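Makville Library evening talk, Feb 20, 2019
Speaker notes: How to buy used furniture without regretting it

Okay, settle in, get the water. Wait for the back row to find chairs. Phones off, mine too.

Start with the green armchair. I drove 13 miles out to Pendevmont for it, paid cash, hauled it up the stairs, and then it wouldn't go through my own front door. Pause for the laugh (if there is one!). It lived on the landing until April and the neighbors still bring it up.

So, first big point: measure the route before you measure the room. Door, hallway, that mean little turn at the top of the stairs. Hold up the tape measure here. Ask who has one in the car. Usually it's hardly anyone, and I tease them a bit.

Next, money. The sofa I have at home was listed at 592 dollars and I offered 200, fully expecting to be told to get lost. We settled a good way in between. The trick, if it even is a trick, is to be polite and have the truck with you. Sellers get so tired of people who say they'll come Saturday-ish and vanish. Don't tell the truck story unless we're running early. 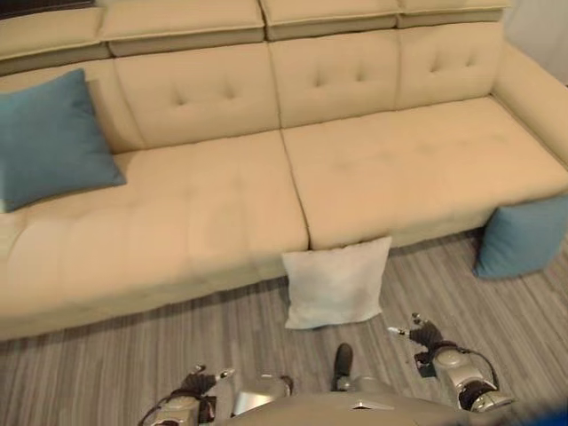

A hand usually goes up around this point, and at the Kamata talk a woman in the second row said she'd never touch anything upholstered, ever, because you can't see what's inside it. Fair enough! Let her sort of person have their say, then go on to the checks.

Checks. Sit in every seat, and I mean every one, including the end nobody likes. Lift the cushions and look along the seams. Press down on the arms. Get your nose right in there, smoke and damp don't come out no matter what the seller tells you. Bring a flashlight and look underneath, where the dust cover is stapled on. If it's been torn open, ask why.

Pale fabric: people always ask. I say go for it if the covers come off and skip it if they don't, and I know half the room disagrees with me. Let them argue for a minute, it wakes everybody up.

Mention Prokum, the little resale shop, and that they hold a piece for 11 days with a deposit. Spell the name, it's on the handout. Say I'm not paid by them, I just like the place.

Last bit is getting it home. Blankets, two straps, a friend who owes you. Take the legs off first and tape the screws in a bag to the underside. Then questions, and remind them the chairs need stacking by the door.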